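Laundry Day with Edivaldo Camargo

Edivaldo Camargo washes for a living. He runs Matside, a drop-off laundry in Assunção, and he has opinions about your socks. I caught him on a Saturday, coffee in hand, and asked him to start with the basics.

"The floor in front of the machine," he said straight away. "People think about soap. I think about where the basket goes!"

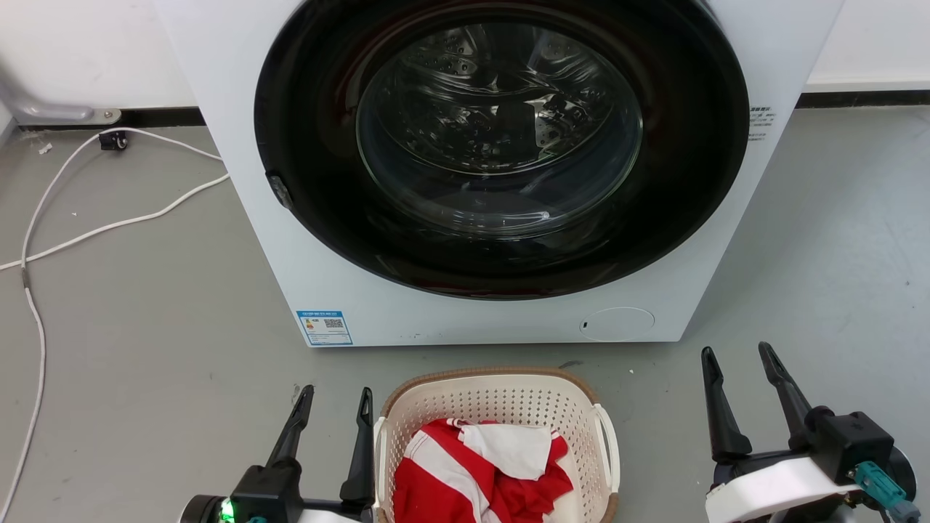
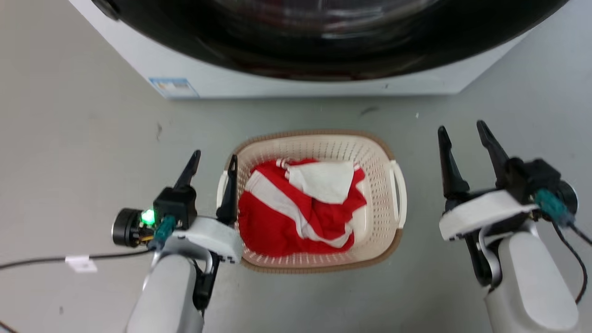 The front-loader and the basket with the woven-look rim.

He likes the basket right under the door, close enough that a dropped sock lands in it (mine land behind the machine, every time). And he wants holes in the sides. "Damp clothes in a solid tub start to smell by dinner. I had one like that for years and I was always rewashing towels."

Then we got onto reds, and he put the coffee down. "Red goes alone the first 2 times. After that, okay, we can talk." What about red and white on the same shirt? He laughed – a long laugh – and told me about a batch of soccer jerseys that came back pink before a final. Cold water now, short cycle, and out the minute it stops.

Matside did 954 loads last June, and Edivaldo still checks every pocket himself. He's found keys, a tooth and 8 guitar picks in one pair of jeans.

I asked if he ever gets tired of it. "Of washing, no. Of folding fitted sheets, yes. My sister does those."

He had a pickup at noon, so I walked him out to the van, and he asked what detergent I use. I told him. He shook his head and said I was pouring in twice too much.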